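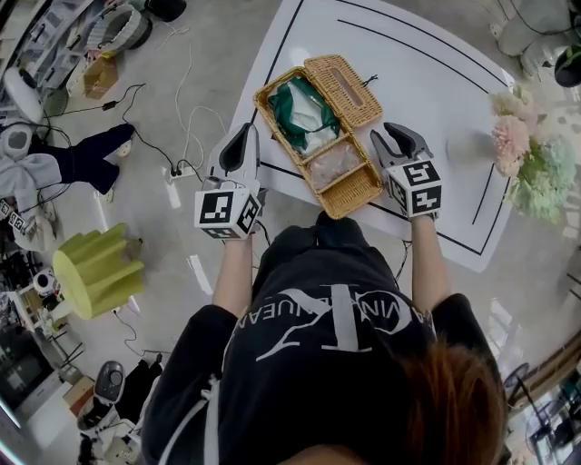
Grant updates

Our work > Nastano > Household storage > Progress report

Apr 3, 2023

We're delighted to send Pladach this second report on the Nastano storage project, and there's plenty in it! The loan collection has grown to 573 items, nearly all of them small things for the home: baskets, lidded boxes, drawer inserts, trays. Each has a card saying what fits in it, what doesn't, and how it stands up to being opened and shut all day.

The star of the past few weeks has been the woven tissue-style box with the hinged lid. We had written it off as a one-use object. Then we opened it up and looked at it properly - two compartments, so a folded cloth can go in one and a crumpled plastic bag in the other without the two getting muddled. We now keep it on the main table, and it goes into the first session of every new group. The slot in the lid is handy for pulling bags through, though people do argue about that.

Baskets have brought in more comments than anything else on loan, and most of the comments are about carrying. We'd planned a short handout on folding and sorting, and we have ended up rewriting half of it to cover lids, handles and where to take hold of a woven piece.
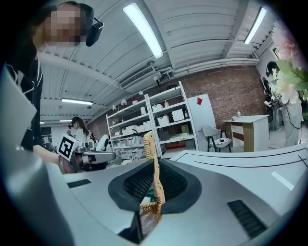
Efe Okoro read the draft handout and asked for the part on handles to come first, on the grounds that a basket packed beautifully is no use if it's too awkward to lift down. Efe also wanted larger print, and fewer words on the sorting pages.

Both changes are in, and the new version goes to the Greleck groups next.
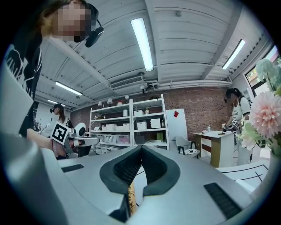
Spending is on track, with 1,312 left in the materials line to carry us to September. The biggest saving came from not buying more containers. We'd asked for a second set of storage for the Hou room, but the tall white shelving against the brick wall holds more than we'd allowed for, and the lidded boxes stack so well on it that we've dropped the request. We would love to put that money into 30 more woven boxes for loan, if you're happy with the switch.

Bookings for the next round stand at 46, and the waiting list is open. The revised budget sheet will follow once you've let us know about the boxes.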